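Ruron hand gripper, two months in
Reviewed by Nomvula Mahlangu
October 23, 2020

I pack snack boxes at Gellau, and I've wanted to write this one up since the week it arrived! The Ruron is a two-fingered gripper you hold in your own hand. You pick things up with it, it records how you did it, and the recordings go toward teaching the Kokum arm that's coming to our packing table. So the people who know the snacks are the ones showing the machine how they get picked up. I love that.

First, the feel. I expected something like a litter picker, and it's much nicer than that. The fingers open wide and close evenly, and the pads grip a slick wrapper without crushing what's inside (rice crackers were my big worry, because a cracked one has to come out of the box). It took me an afternoon to stop twisting my wrist. By the end of the first week I'd done more than 900 picks and had opinions about every wrapper we stock.

Flat crackers in shiny film are the hardest. You learn to come in low and pinch the sealed edge, and if there's another packet lying on top you move that first. Small sweets are fiddly but fun. Long packets are easy as long as you take them near the middle. None of this was written down anywhere before. I'd just been doing it, and it was a strange pleasure to find that I had a method.

What changes for us? Less than I feared in some ways, more in others. The arm is supposed to take the plain mixed boxes, and we keep the custom orders, the gift notes and anything fragile. Our hours are agreed through May. After that I don't know, and I'd like somebody to tell us. My job already looks different, though: I spend part of each shift recording, I get paid a little extra for it, and when a batch of picks is bad I'm the one who decides it gets thrown out.

Complaints. It's heavier than it looks, and 70 minutes is my limit before my forearm starts grumbling (we swap after that, and I'd recommend doing the same). The grip is shaped for a bigger hand than mine. The manual is thin on cleaning, so we wipe the pads down ourselves at every swap. And the carry case from Pichon that our manager bought for it doesn't close properly with the charger inside.

Still, I reach for it gladly. My favorite sessions are the messy ones, with everything tipped out in a heap and no two packets lying the same way, because that's how the work really looks on a busy day.

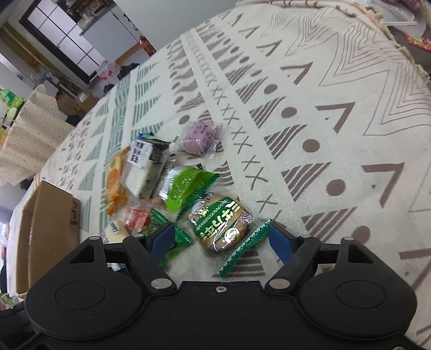
I'd buy it again for the table, with a smaller grip if Ruron ever makes one.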